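Lornach LR-2 Tabletop Arm
Household and light shop chores, evaluation kit

The LR-2 is a small arm for teams that want to find out which chores a machine can take over now. It is sold as a development kit with a base plate, a two-finger gripper and the Luslow simulator. It is not a finished home appliance.

Most buyers start in simulation. The standard room has a wood-topped table, a drawer unit and a few small objects to pick up and put away.
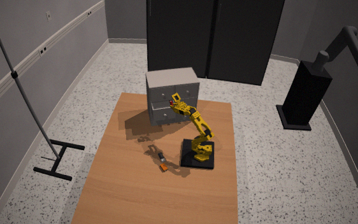 Arm and drawer unit in the Luslow standard room.

What it can do today

Picking up small rigid items from a clear table works well. Opening a drawer by its knob or handle works in most layouts once the arm has been set up for that drawer. Clearing a bench of small parts is slow, and you should plan on some 10 minutes for a job a person finishes in two.

Folding laundry, wiping up spills and handling glassware are not supported. We do not have a release date for any of them.

Each room can be run with different starting positions for the arm and the objects. The kit includes 12 layouts, and you can add your own.

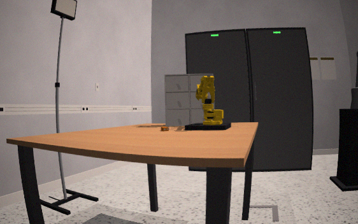
Gripper

The standard gripper has two yellow fingers that close from either side. It holds plain round shapes as well as square ones. Soft bags and thin sheets tend to slip, so

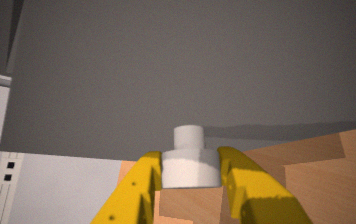 we suggest the Wurka padded fingers for those, sold separately. Fingers are changed with a hex key. Check the grip force setting after every change, and inspect the pads every 1000 cycles.

In the box

Arm and base plate
Two-finger gripper
Power supply and cable
Luslow license, one seat

Orders in Europe ship through Leitão. Page updated March 11, 2022.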